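Shop Notes: The Hand Gets a Practice Table

If you've walked past the back bench at Trasetti lately and wondered why the arm project has been so quiet, it's because most of the work has moved onto a screen. The five-fingered hand is still in pieces (we're waiting on tendon line, again), but its simulated twin has been busy every evening since March, and we're having a ridiculous amount of fun with it!

A quick catch-up for anyone new. The project is called Kesitar, and it started as a winter build: a printed hand, a salvaged forearm housing, hobby servos, and a controller board that has now been rewired more times than any of us would like to admit. The first version could close on a tennis ball and not much else. It also stripped gears. We went through 14 servos before someone suggested, very gently, that we should try out the moves in software before running them on hardware.

So that's what we've been doing. We set up a simulated table and gave it kitchen things to work with, a plate, a bit of fruit, a vase, a bowl, and we write the reaching and grasping routines against that. The physics runs fine on the old desktop by the laser cutter as long as nobody is nesting big parts at the same time. Last month we left it going overnight and came back to 2,000 attempts logged, which would have taken us until next year on the bench.

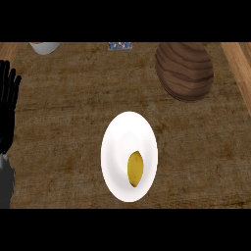 Small yellow things on a white plate are our favorite test right now. The fingers have to come in low without catching the rim, and fruit-sized shapes love to roll. Our first routine treated the plate as part of the table and drove the fingertips straight into it, over and over. We've since added a short pause above the target and a slower final approach, and the logs look a lot better. Kļaviņa wrote in after the last issue to say that friction is where we'll get burned, that simulated fingertips grip far better than printed ones ever will, and that we should drop the friction setting until the routine starts failing and then build from there.

We tried it, and ouch. With the friction turned down, a routine we were very proud of managed 16 good grasps out of 30. But the misses were useful! Nearly all of them came from the thumb closing late, and fixing the timing is a two-line change we could have been making months ago. We're also going to try dipping the real fingertips in silicone, so if you have a half-used can of the brush-on stuff, please leave it on the Kesitar shelf.

Next up is getting the wrist mount finished so the real hand can try the same moves. We need help with cable routing more than anything, and you don't need to know any code for that. We start at 7 p.m. on build nights, at the bench nearest the loading door. Bring safety glasses, and bring a lemon if you've got one.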